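We use cookies to remember your settings and to count visits. Accept all | Manage preferences

Posted June 14, 2021 by the Nadis project group

3.2 Collecting demonstrations by remote control

All demonstrations for the household tasks were recorded with the Ellora rig. The operator holds one handle in each hand, and the pose of each handle is sent to the matching arm. Opening and closing of the grippers is mapped to a trigger under the index finger. The operator sees only what the head camera sees. An earlier version gave the operator a second view from the side of the room, but operators came to rely on it, and the policy, which has no such view, could not repeat what they had done.

The refrigerator task was added in April. It has three parts: open the door, place or remove one item, and close the door. We recorded 38 sessions, which after trimming gave 1896 usable segments. A segment was dropped if the operator paused with both arms still for longer than the time limit in Section 3.1, or if the head camera lost its link to the recorder. Segments with motion blur were kept. The head moves during normal work, and a policy trained on sharp views alone did poorly as soon as the base began to turn.

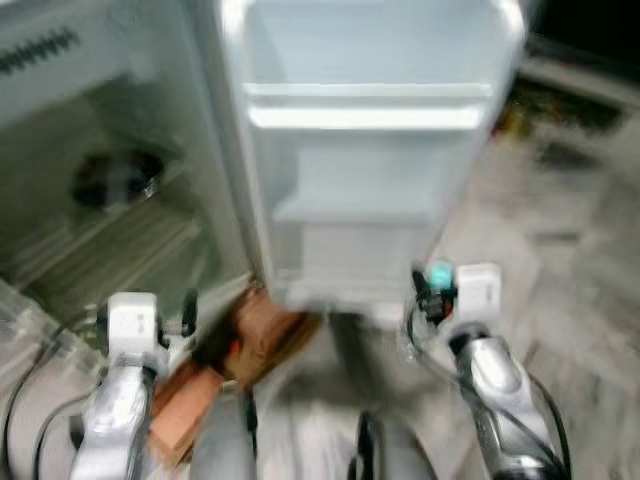 Figure 3. Head camera view in the refrigerator task, with the door open and both grippers low in front of the cabinet.

Why not guide the arms by hand for this task?

Hand guiding puts the teacher's body next to the robot, where it blocks the door swing and enters the camera view. It also needs one person per arm if both arms are to move freely at the same time. Remote control avoids both problems at the cost of touch, as the operator cannot feel the door seal give way.

We did use hand guiding for one purpose. The pull on the door has to follow an arc, and new operators tended to pull straight back until the fingers slipped off the edge. Following the method we call Jansen paths, a teacher moved one arm through the arc by hand, with the motors in a compliant mode, and the path was stored. During remote control the stored path acts as a soft guide: the arm resists motion away from the arc but does not prevent it. The guide is switched off once the door angle passes 37 degrees.

Both kinds of data were converted to the Mavesent format before training. Joint angles, gripper openings and camera images share one clock. Force readings were logged but are not used in this paper.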